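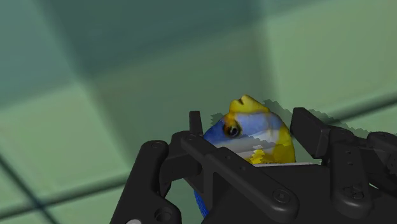
According to Gunārs Lepik, the trouble with the gripper was that it never knew when to stop squeezing, and the folks at Drovton have now spent a good part of April finding out why. The fault turned up in the company's simulator, where a control program practices picking up small toys before it is trusted with real hardware, and it had been hiding there for quite a while.

Out of 527 practice grasps in one overnight run, 42 ended with the fingers still closing after the toy was already held. The log marked every one of those as a success — the toy was up, after all, and the scoring looked at nothing else. On a real gripper the same command could crush a soft part or, worse, pinch a hand, and so the planned move to the test bench in Tarham has been put on hold.

The cause was a plain one, as these things so often are. A force limit of 78 had been typed into a settings file that read its numbers as percentages, when the team had meant newtons, and a later update called Jullex quietly dropped the warning that used to catch such mix-ups. The warning is back now, and any grasp that goes past its limit counts as a failure no matter how nicely the toy is lifted.

Sotiris Chatzigeorgiou would like to see 100 clean runs in a row before anyone plugs in the real machine, and he has asked Giannakopoulos, the firm that supplies the bench, to fit a second stop button within easy reach of the operator's chair. The new runs start tonight at nine.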